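Rometley Neighborhood Association
Minutes of the General Meeting, 3/29/26

Held in the downstairs room of the Tendville Library. Marlies Hubmann chaired. A quorum was present. The meeting opened after a short delay while the side door was unlocked.

Minutes of the February meeting
Approved with one correction. The culvert discussed under drainage is on Stokel Road, not Stokel Lane.

Stokel Road drainage
The county has cleaned the ditch on the north side as far as the mailboxes. The culvert itself is still partly blocked, and the two lowest driveways had standing water again after the last heavy rain. The county office says the culvert is on the spring list but would not give a date. Members on the south side asked for the ditch there to be looked at too. Marlies will write again and ask for both in the same letter.

Parking by the ball field
Discussion was long. Cars are being left on the grass strip on game days and the strip is now mostly mud. Suggestions were posts, boulders, or a rope during the season only. Boulders were thought too costly. The town would have to agree to posts. It was moved and seconded to try the rope for this season and look at it again in the fall. Carried, 16 in favor and 2 against.

Brunner Street trees
The nursery can hold the serviceberries until planting time if a deposit of $100 is paid. Approved. Residents who want a tree in front of their house should sign the sheet at the library desk – renters need a note from the owner.

Money
The balance is $291 before the tree deposit. Dues notices will go out with the next newsletter. A member asked if dues could be paid online. No decision was made.

Yard sale
Same weekend as last year, same hours. Maps will be printed at the library. Sellers on Brunner Street asked that signs be taken down the same evening this time.

Other business
The streetlight at the corner of Brunner and Stokel is out again. It has been reported to the power company. The little free library needs a new hinge. A pair of reading glasses was left after the last meeting and can be picked up at the desk.

The next meeting will be in the same room. Adjourned.
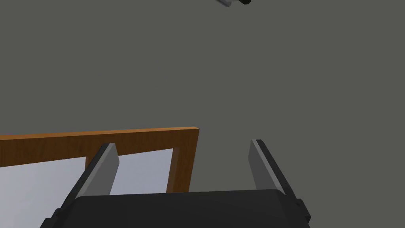 Gripper with two fingers, seen from above (computer rendering)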